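Data Collection | Help
Search the FAQ Enter keyword

Wokisetti Demonstration Collection: Frequently Asked Questions

Last revised Friday, May 6, 2022. Maintained by Jhonatan Ticona.

What counts as one example?
One recording of one attempt, from the start signal to the moment the tool is held still at the end. Partial recordings are kept in a separate folder and are not used for training.

Why use hand-held grippers when a robot will do the task later?
Speed. An operator with a hand-held tool can record 300 examples in the time it takes to set up and teleoperate a much smaller set. The fingers on the tool match the fingers on the robot, so the views from the tool carry over.

How many examples does a task need?
Our target is 400 accepted examples per task. The stand task was extended to 1,290 after the first policy, Morari, missed the bracket from steep approach angles.

Does the background have to be clean?
No. Shelving, boxes, computers and cables may stay where they are. Keep the work surface clear of objects that do not belong to the task, and do not cover the camera. 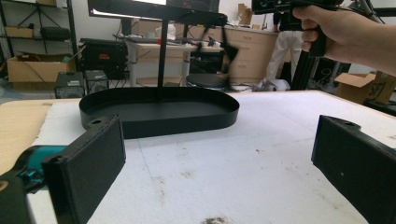
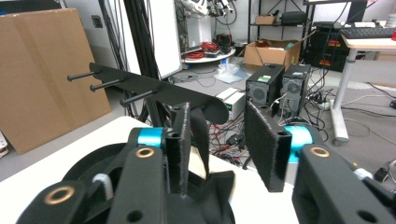
Both views come from the gripper camera, with the black stand hardware ahead of the fingers.

RECORDING RULES

May two operators work at the same table?
Yes, if each has a separate start signal. A second hand or tool in view does not disqualify an example. Contact between the two tools does.

How should the start position vary?
Change height, side and wrist angle between attempts. Operators tend to settle into one approach after 12 attempts, so the session script prompts for a new one at that point.

Should failed attempts be deleted?
No. Mark them as failed and go on. Riedl, the review tool, sorts them by tag. Deleting files by hand breaks the numbering and the session has to be re-indexed.

What if the fingers leave the view?
Stop and check the camera mount. Both fingers must be visible in the lower part of the image at the start of every recording.

Where do the files go?
Upload to the Flellell server at the end of each session. Local copies are erased after the checksum passes.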